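Flekalton three-drawer metal cabinet, gray: review after three months

I bought the Flekalton because I needed something low and narrow to sort returnable bottles and cans in. Before this I had two bags hanging on a door handle, and they fell down every time somebody opened the door hard. I also wanted a top I could set things on. The cabinet cost 112 dollars with shipping, which put it between the cheap plastic drawer towers and the office cabinets sold by Böttcher, where I looked first.

It came in one box, already assembled except for the handles. There are three handles, each held on by two screws, and the screws are in a small bag taped inside the top drawer. You need a Phillips screwdriver. The instructions are one sheet with drawings and no text. I had the handles on in less than ten minutes. My neighbor Rainer Pfeiffer helped me carry the box up from the car. One person can move the cabinet across a floor, but I would not take it up stairs alone.

The body is gray metal. The panels are thin, and if you knock on the side it sounds like a filing cabinet. It does not flex in normal use. I leaned on one corner with my full weight and the top did not bend.

The drawers are all the same width and have a flat floor with smooth sides, which matters a lot if you are going to put used bottles in them. Things drip. With a plain metal floor you wipe it with a wet cloth and you are done. The Geltine drawer unit I had in my last apartment had ribs molded into the bottom, and syrup collected between them. I never got it fully clean.

I use the bottom drawer for plastic bottles, the middle one for cans and the top one for bags, gloves and a roll of tape. Crushed bottles fit well. Uncrushed ones take up too much space and you will be emptying the drawer every other day. I squeeze them flat before they go in. If your store wants bottles returned in their original shape, this is the wrong size of drawer for you and you should get a bin.

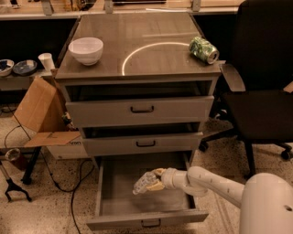
Opening and closing is where I have a complaint. The bottom drawer comes out far enough that you can reach all the way to the back. It runs straight and stops firmly. Closing is another matter, for all three drawers. There is no catch. If you push one in with normal force it hits the back and rolls out again a little, so there is often a gap showing at the top or middle drawer. You have to push slowly and hold it for a second. I put a thin strip of felt at the back of the top drawer and it helped somewhat. A magnet would be better. At this price I think they could have included one.

The handles are black, U-shaped and small. I can get two fingers behind them comfortably, three if I try. With work gloves on it is one finger. They have not come loose.

The top is a brown-gray color with a glossy finish. In the photos on the store page it looked matte, so I was surprised. It reflects the ceiling light quite strongly, and it shows fingerprints. On the other hand it wipes clean in one pass. I keep a white bowl on it, and cans tend to end up there too before they go in a drawer. There is no raised edge, so something round can roll off.

I asked the seller whether felt pads come with it for the feet. The answer came back on Tuesday from an Ottmar Vogler in their support department, and it was no. I bought a pack of Dralulel pads for 3 dollars. If you have a wood floor, get some before you set the cabinet down.

One more practical point. The shipping carton is large and sturdy, and the flaps were not torn when I opened it, so I kept it. Paper goes in there now.

Good: easy to clean, bottom drawer opens wide, nearly no assembly.
Bad: drawers do not stay shut, top is shinier than advertised, no floor pads.

I give it four out of five. I would buy it again for bottles and cans, but not for a desk area where you want the drawers to look closed.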